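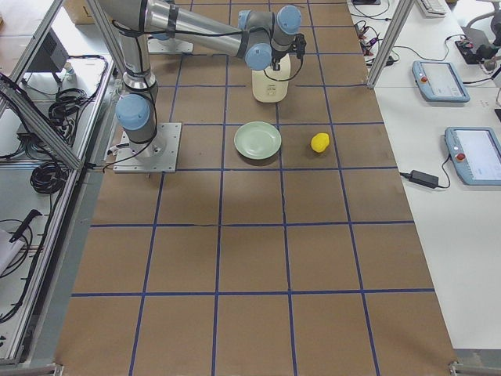 ## 3. Covering and Marking the Table

The layout table gets a covering of brown paper with a grid of blue tape. Every item set out on the table goes in a cell, so the grid has to be straight before anything is placed on it.

You need brown paper, dark blue tape, a tape measure, a pencil and a soft cloth.

1. Wipe the table and let it dry.
2. Unroll the paper across the surface with the curl facing down. Leave it flat for 40 minutes before taping.
3. Smooth from the center outward with the cloth. Slight creases can stay. Redo the sheet if a fold stands up enough to tip a bottle.
4. Mark the cell corners in pencil, using the sizes on the Premberg layout sheet.
5. Run the long tape lines first, top edge to bottom edge, then the cross lines. Check that they meet at 90 degrees.
6. Press each crossing down with your thumb.

**Caution:** Do not cut tape on the paper. Tear it or cut it off the table — a blade will go through to the surface.

### 3.1 Setting out the items

The basic set is a cream-colored plastic bottle, a pale green ceramic plate and a yellow lemon.

1. Stand the bottle in the upper-middle part of the grid.
2. Put the plate below it, in a cell just right of center. The plate stays empty.
3. Lay the lemon in the next cell to the right of the plate.
4. Leave the lower half of the grid clear.

**Note:** Use a small lemon. Large ones roll over the tape line when the table is bumped.

**Caution:** Lift the plate to move it. Sliding it scuffs the paper and pulls up the tape.

Replace the paper when it tears or stains. Spare rolls are ordered through Ashley Penrose at Hollis; allow 18 days for delivery.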